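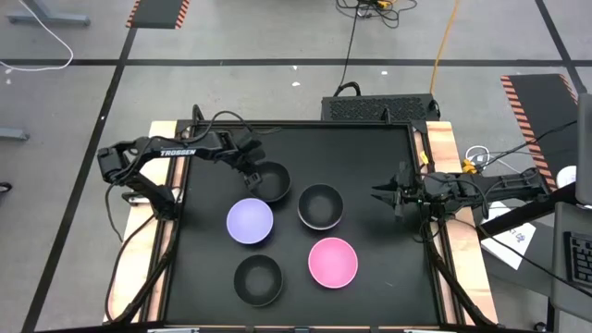
드라식스(Drasix), 적층 수납형 원형 볼 시리즈 ‘체스홀름(Cesholm)’ 11월 공급 개시

주방용품 제조사 드라식스는 급식 시설 및 소규모 식당용 원형 볼 시리즈 ‘체스홀름’을 11월부터 공급한다고 밝혔다. 색상은 블랙, 핑크, 라벤더, 화이트로 구성되며 낱개 및 세트 단위로 주문할 수 있다.

체스홀름은 사용 후 겹쳐서 보관하는 것을 전제로 설계되었다. 볼의 외벽은 바닥에서 테두리 방향으로 벌어지는 곡면이며, 위에 놓인 볼은 아래 볼의 안쪽에 들어가 자리를 잡는다. 색상이 다른 볼도 순서에 관계없이 겹칠 수 있다.

제품 개발을 담당한 피온 케미스(Ffion Kemeys) 책임은 “식기 정리 과정에서 문제가 되는 것은 볼 사이의 끼임과 적층 시의 기울어짐”이라며 “테두리 두께와 굽의 지름을 조정하는 데 개발 기간의 대부분을 사용했다”고 설명했다.
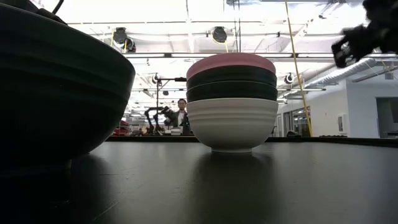
적층 시험은 출시 전 단계에서 총 1,573회 실시되었다. 시험 항목은 적층 후 기울기, 분리에 필요한 힘, 테두리 마모의 세 가지다. 기울기는 가장 위에 놓인 볼의 테두리를 기준으로 측정하였고, 분리력은 볼을 수직으로 들어 올리는 조건에서 기록하였다. 테두리 마모는 적층과 분리를 100회 반복할 때마다 확인하였다. 색상 조합별 결과는 제품 기술 자료에 수록된다.

업소용 세트는 볼 12개로 구성된다. 초도 물량은 1,830세트이며, 국내 유통은 페케테(Fekete)가 맡는다. 가정용 세트의 구성과 가격은 별도로 공지할 예정이다.

페케테의 시리폰 깨우사이(Siriporn Kaewsai) 구매팀장은 “급식 시설에서는 선반 한 칸에 들어가는 수량이 구매 기준이 된다”며 “기존 수납장을 교체하지 않고 도입할 수 있는지를 우선 검토했다”고 말했다.

드라식스는 동일한 적층 규격을 적용한 접시 시리즈 ‘술베리(Sulberg)’도 준비하고 있다. 술베리의 색상 구성은 체스홀름과 같으며, 출시 시기는 정해지지 않았다.

제품 기술 자료 및 견본 신청: 드라식스 영업지원팀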